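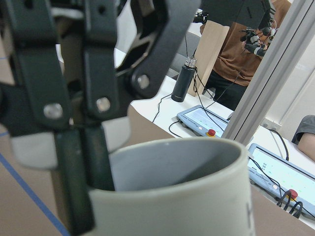
Mug (drinking vessel)

A mug is a drinking vessel with a handle, used mainly for hot drinks such as tea, coffee and cocoa. It usually holds more than a teacup, has thicker walls and is used without a saucer. The term covers vessels of fired clay, glass, enamelled steel and plastic. A vessel of similar shape with a hinged lid is normally classed as a tankard.

Etymology

The word is recorded in English from the sixteenth century, at first for a pot or jug. Its origin is uncertain. Related forms occur in the Scandinavian languages and in Low German, but the direction of borrowing has not been settled. The slang sense "face" is often linked to drinking vessels moulded with human features.

Form

The body of a mug is most often a plain cylinder. Other common shapes are the barrel, which is widest at mid-height, and the tapered form, which narrows towards the foot and may allow stacking. The ratio of height to diameter affects the rate at which the contents cool, as a wide mouth exposes a larger surface to the air.

The rim, or lip, is generally thinner than the wall below it. A thick rim is less likely to chip but tends to make drinking less neat. The foot may be flat or raised on a ring. A raised foot ring keeps most of the base clear of the table and reduces the transfer of heat, although an unglazed ring can scratch a polished surface.

Handles are either open loops or closed at both ends against the wall. In pottery they are pulled by hand, pressed, or cast in a mould, and are joined to the body with slip while both parts are still damp. Cracks most often form at the upper joint, where the load is greatest when the mug is lifted full.

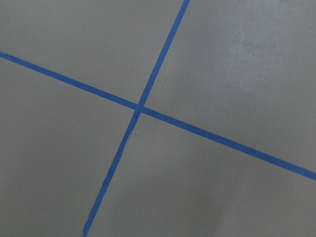
Manufacture

Factory-made ceramic mugs are shaped by jiggering, slip casting or pressing. In jiggering, a ball of clay is placed in a spinning plaster mould and a profile tool is lowered to form the inner wall. Slip casting uses liquid clay poured into a porous mould, which draws water out of the mixture until a firm layer has built up. The excess is then poured away.

After drying, the ware is given a first firing, known as the biscuit firing. Glaze is applied by dipping or spraying, and a second firing fuses it to the body. Decoration may be placed under the glaze, where it is protected from wear, or over it, where a wider range of colours is available.

The Sornberg works, established by Marcelino Herrero, made a straight-sided canteen mug listed in its trade catalogue as pattern 742. The pattern was offered in 3 sizes and was later copied by the Ridum pottery with a lower handle.

Thermal behaviour

Heat is lost from a filled mug by evaporation, by convection at the surface, by radiation, and by conduction through the wall and base. In an open mug of very hot liquid, evaporation is usually a major part of the loss, and a lid therefore has a greater effect than a modest increase in wall thickness.

A thick ceramic wall takes up heat when the drink is poured, which lowers the temperature of the liquid at the outset. Warming the mug beforehand reduces this effect. Double-walled mugs hold a layer of air or a vacuum between two shells and keep the outer surface cooler to the touch.

Collecting

Collectors generally sort mugs by maker, pattern or commemorative subject. Visitación Manzano's handlist of canteen ware divides handles into 20 types and is used by some dealers to describe unmarked pieces.

See also

Beaker
Tankard
Teacup
Slipware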